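Iulian Furtună
Scan and pack cell, mat change and scanner dock. Thread, typing fast between jobs

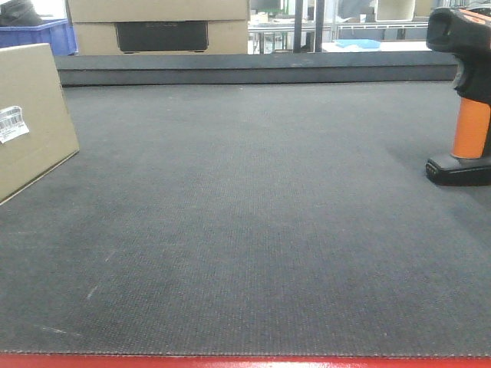 Scanner back in its cradle, box on the left with the barcode label on it. Mat has some scuffs, see below

1/ So the cell kept throwing "no read" on labels that were fine. Four in one shift. Everybody blamed the handheld. I blamed the handheld too tbh

2/ Swapped the handheld for the spare. Same thing. Put the old one back. So not that

3/ Second guess was the charging contacts on the cradle. Wiped them with a dry lint free cloth, then a tiny bit of alcohol, let it sit. Battery log got better. No reads stayed. Ok two different problems then

4/ Actual cause of the no reads - boxes coming in leaned over, label tilted, and the overhead lights putting glare right on it at that angle. Soledad Moya spotted it standing on the operator side. I had only ever looked at it from the back ledge, stupid

5/ Fix for that one: moved the box stop 7 mm and put the trigger delay up to 240 ms. It was 90. Arm has stopped moving by then, which it had not before. Write your old value down before you change it pls

6/ Delay lives under Cell > Peripherals > Dock in Nomov. NOT under Timing. The one under Timing is for the belt and you will have a bad afternoon

7/ Mat. Light scratch left of center plus small pale streaks here and there. Cosmetic as far as I can tell. I am leaving it in till May unless the edge starts to lift. The red strip along the front is a bit wavy where the mat meets it, I'm watching that

8/ Clean the mat with damp cloth only. No degreaser. Somebody used degreaser on the Droda cell and the texture went shiny in patches, then the boxes slid when the gripper pushed them square

9/ Cradle position matters more than you'd think. If it gets bumped the arm still goes to the taught pick point and closes on air, or on the head of the scanner, which is worse. After any cleaning: jog to dock at 10% speed, look, then run

10/ Re-teach if it's off by more than a finger width. Less than that just nudge the cradle back. Maureen Bainbridge wants us to screw it down, I want that too, waiting on the plate

11/ Ran 995 cycles after the changes. Zero no reads. One fault, and that was me opening the door

12/ Someone asked about keeping the middle of the mat clear. Yes. Always. No tape guns, no coffee, no spare labels. The arm swings thru there on the way to the dock and it does not care what you left

13/ Gheorghița Marinescu has the before and after settings if you're on nights. Also taped inside the cabinet door, left side

14/ Forgot - the spare handheld is on charge again, dont take it to Skullero without telling me

15/ Next one is the gripper pads, they're getting glazed. Will post when the new set shows up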